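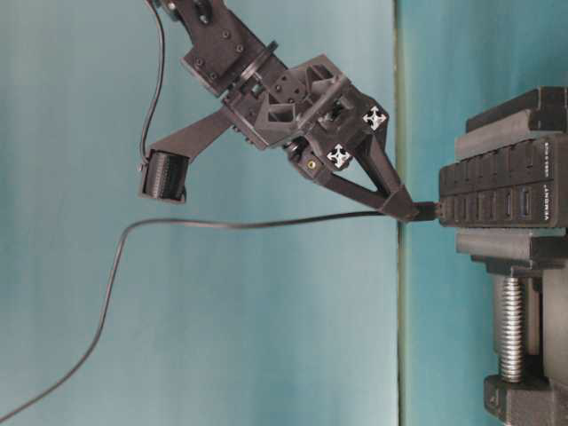

*Une pince, une prise USB, un étau.*

**Curnano cherche rédacteur/rédactrice people & musique (pigiste, à distance)**

2 avril 2019

On recrute, et vite. Curnano, site d'actu pop et télé : idoles, émissions de radio, variétés, petites phrases de plateau, comebacks. Notre rédactrice du soir part fin avril, il faut quelqu'un à sa place avant.

**Le boulot**

- suivre les émissions (radio surtout, un peu de télé) et en tirer des brèves le jour même
- 7 brèves par semaine, plus un papier long, 2000 signes minimum
- traduire les citations proprement. Pas de Google Trad collé tel quel, on le voit
- trouver un titre qui dit ce qu'il y a dans l'article
- une permanence le soir des Bassi (notre direct mensuel des sorties d'albums)

**Vous**

- français impeccable, coréen ou japonais correct à l'oral. L'anglais aide
- vous savez qui est dans quel groupe sans chercher
- rapide. Une émission finit à 16 h, la brève est en ligne avant 18 h
- pas de rumeurs sur la vie privée, on ne fait pas ça, inutile d'en proposer
- débutants ok si blog ou fanzine à montrer

Connaitre l'outil Zola (notre back-office) serait un miracle, donc formation de deux jours prévue, payée.

**Conditions**

Pige au feuillet, tarif envoyé avec la réponse. Deux mois d'essai puis on voit pour la suite, possible passage à mi-temps. Télétravail complet. Une réunion par mois à la rédac, rue Cavanano, trajet remboursé sur justificatif. Accréditations concerts selon dispo, pas garanties (on en a demandé 13 l'an dernier, on en a eu 2).

**Pour postuler**

Un mail à Agata Sorrentino, objet « brèves soir ». Dedans : deux textes déjà publiés, vos dispos en soirée, et une brève test de dix lignes sur une émission de votre choix diffusée cette semaine. Pas de lettre de motivation svp. CV facultatif.

Questions sur les contrats ou les paiments : Harish Arumugam, même adresse.

Réponse à tout le monde, même courte. Premiers entretiens par téléphone dès qu'on a des candidatures qui tiennent la route.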